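**Ticket:** Petition signature tally stops short on public page
**Opened by:** Mahlet Alemneh, clerk's office, Ruvberg town council
**Assigned to:** Damián Cuautle
**Priority:** High (was Low, then the mayor's office called)
**Status:** Resolved, with grumbling

**Original report**

The petition to put the council chamber relocation to a public vote needs 1,700 valid signatures. The petitions page has said 1,564 since Sunday. The organizers say they are well past that. The council majority says 1,564 is a lovely number and sees no reason to disturb it.

I have refreshed the page, cleared the cache, tried a different browser and turned the computer off and on, so please don't ask.

**Log**

**9:10 a.m., Damián C.** Confirmed. The public page says 1,564 and the back office says something higher. Did you try a different computer?

**9:25 a.m., Mahlet** I tried Henrike's computer. It is slower and also says 1,564.

**9:50 a.m., Damián C.** Page and back office read from the same Pollenora database, so one of them is reading an old copy. Checking the nightly sync.

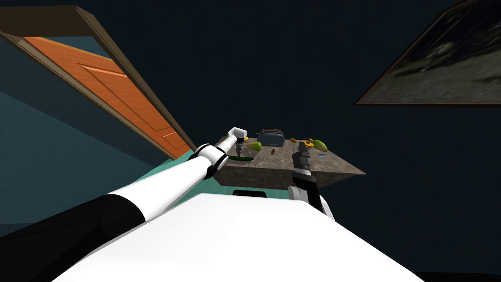
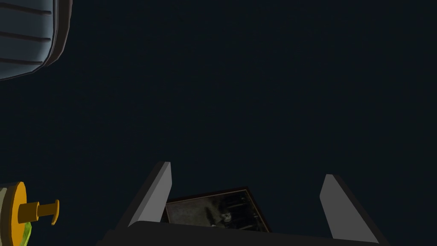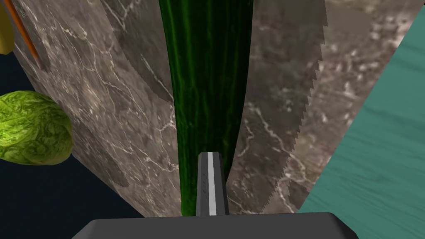 *Reading time: 3 minutes*

**10:40 a.m., Damián C.** Sync job is failing. The error message is "Failed." I have written to the vendor asking if they would care to elaborate.

**11:15 a.m., Fulgencio Trujillo (Mtshali support)** Thank you for contacting Mtshali. Could you confirm whether the number is too low or too high?

**11:17 a.m., Damián C.** Too low. It's in the ticket title, more or less.

**11:45 a.m., Fulgencio** Understood. Your plan allows around 3,000 address lookups per billing period. Each signature triggers a lookup against the voter roll, and each correction triggers another. I suspect you have run out. When that happens the sync stops until the period renews.

**11:52 a.m., Damián C.** Does it tell anyone?

**12:05 p.m., Fulgencio** It sends an email to the account owner.

**12:20 p.m., Mahlet** The account owner is Damián Aguirre. He left in July to run for the council. He is now on the council. He voted for the relocation.

**12:22 p.m., Damián C.** For the record, I am the other Damián. Three people have already stopped me in the hallway.

**1:30 p.m., Henrike Teuber (council secretary)** Councilman Aguirre says he can't open that mailbox and hasn't seen any email. He would like this noted. It is noted. The organizers would like a new account owner before lunch. Lunch was an hour ago.

**2:15 p.m., Damián C.** Owner changed to the shared clerk's office address. Lookup limit raised, cost charged to elections. Reran the sync by hand. It stopped again after 9 records, on a signer whose street name has an apostrophe in it. Removed the apostrophe from the import file, left the original sheet alone, reran.

**2:50 p.m., Damián C.** Sync complete. Page and back office now agree. Mahlet, please check.

**3:05 p.m., Mahlet** They agree, and the count is past the threshold. The organizers have put out a press release. The majority has put out one too, asking for an audit of the software, which they picked.

**3:30 p.m., Fulgencio** Great news! May I close the case on our side? You will receive a short satisfaction survey.

**3:31 p.m., Damián C.** Yes to the first part.

**Follow-up**

- Low-lookup warning now goes to Mahlet and Henrike as well.
- Apostrophe bug reported to Mtshali. They call it a feature request.
- Aguirre's old login disabled. It should have been done in July, and the form for it was sitting in my tray.
- Audit request forwarded to Jaston, who handle the council's outside reviews. New ticket to follow.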